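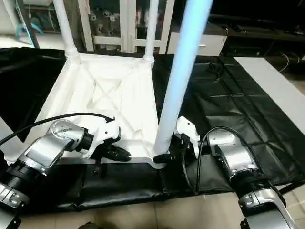 Week 4: White is never just white

Welcome back! Last week was all about mixing greens, and I know a few of you went home with more mud than meadow. Keep the muddy ones, please, as we'll want them for the greys later on. This week is my favourite of the whole Oterel painting course, and I'll try not to run over.

Bring to the session:

- your usual brushes and a rag
- a tube of titanium white and, if you have it, one of zinc white
- ultramarine, burnt sienna, yellow ochre, a touch of alizarin
- 2 sheets of mid-grey paper (the Pristemmont pad is lovely for this, but any grey sugar paper will do)
- one white object from home: an egg, a mug, a bar of soap, a folded pillowcase

## What we mean by white

Ask a child to paint snow and they leave the paper bare. Ask a grown-up and they do much the same! We know the thing is white, so we stop looking at it. The brain is extremely good at this trick. It works out what sort of light is in the room, takes it away, and hands us the "real" colour of the object. Psychologists call it colour constancy, and it is wonderful for finding your own mug in a dim kitchen and dreadful for painting it.

A white surface sends back most of the light that lands on it, right across the spectrum. So whatever colour the light is, the white thing will show it. A red apple in blue shade is still mostly its own dull red. A white egg in blue shade goes blue, fully and shamelessly, and a painter has to be brave enough to put that blue down.

There are three places the colour comes from, and they usually all turn up at once:

1. **The main light.** A household bulb marked 3,000 K is a warm yellow-orange. An overcast sky is much cooler.
2. **The second light.** Very often a window on one side and a lamp on the other. The side turned to the window goes cool, the side turned to the lamp goes warm, and in between there is a narrow band where they meet. Look hard at that band. It is often the loveliest grey in the whole subject.
3. **The bounce.** Stand an egg on a green cloth and its underside turns faintly green. Try it at home on a red book, it's almost comic how strong it gets.

A matte surface is the best teacher because the changes are slow and there are no shiny highlights to distract you. Cool bluish grey can slide into a warm beige grey over a single smooth form, with no line between the two.

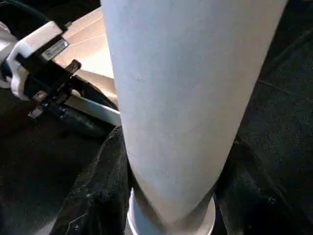
## Mixing the greys

Put the black away. I mean it kindly! Black and white together make a grey that leans blue and can look rather dead next to anything lively. Start here:

**The workhorse.** Ultramarine and burnt sienna, mixed until you can't say which is winning, then let down with titanium white. Add a little more ultramarine for the cool side and a little more sienna for the warm side. You now have two greys from the same parents and they will always sit happily together.

**The soft one.** Last week's mud, plus white. I've done whole skies with this.

**The warm cream.** White, a speck of yellow ochre, and an even smaller speck of alizarin. Good for lamplight on plaster. Go gently with the alizarin, it will swallow a palette.

Titanium white is opaque and strong. It covers well, and it also cools and chalks whatever you mix it into, which catches people out when they try to lighten a warm colour and it turns to pink custard. Zinc is weaker and more see-through, so it's kinder for tints. In oils, please don't build thick layers of zinc, as the film goes brittle with age and can crack. In gouache and acrylic you needn't worry about that.

If you're using Kinyua student gouache, stir it first. Mine separates in the tube.

## Value first, colour second

Most trouble with white objects is really trouble with value, meaning how light or dark a patch is. The shadow side of a white mug can be darker than the lit side of a brown table. It feels wrong and it's true! Squint until the details go, and compare.

A handy exercise, from page 77 of the course reader:

- Make a strip of nine greys, lightest to darkest.
- Punch a hole in a scrap of card and hold it up so that you see only a small patch of the object through it.
- Match that patch to your strip and write down the step.
- Do the same in the shadow, on the cast shadow, and on the background.

Hardly any patch will come out at step one. Save that for the highlight, if there is one. If you spend your brightest white on the whole lit side there's nothing left in the bank for later.

## Backgrounds do half the work

The same grey looks pale on a dark ground and dingy on a bright one. This is simultaneous contrast, and we'll spend a good half hour on it, cutting squares from one painted grey and moving them over different papers (gasps guaranteed, there were some last July).

On a dark ground the outer edge of a white thing jumps forward and it is tempting to draw it all round in one hard line. Resist! Let some edges go soft, particularly where the form turns away slowly. Keep your sharpest edge for wherever you want people to look.
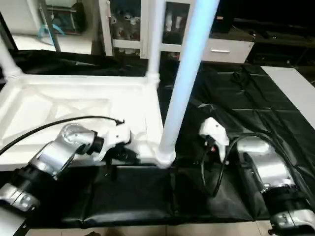
*Fig. 1. White plastic tray against a black padded surface.*

White on white is the other extreme, and it's tougher and more fun. An egg on a napkin has almost no outline at all. What you get is a sliver of shadow, a bit of bounce, and a lot of guessing. Paint the shadows and leave the rest alone for as long as you can bear it.

## In the session

We start at 7 in the Flulside studio. First the value strip, then a quick study of your own object under one lamp. After tea we switch on a second, cooler light on the other side and do the same object again, on the second sheet, without looking at the first. Put the two side by side at the end. People are always amazed that it's the same egg.

## To do before week 5

- Paint one white thing by daylight and again by lamplight. Postcard size is plenty.
- Write three or four words beside each about the greys you saw. "Lilac", "wet sand", "dishwater" are all fine.
- Look at a white wall early in the morning and once more at dusk. No painting needed, just look.
- Bring a lemon. We're doing yellow next, and the shadows on a lemon are a whole evening in themselves.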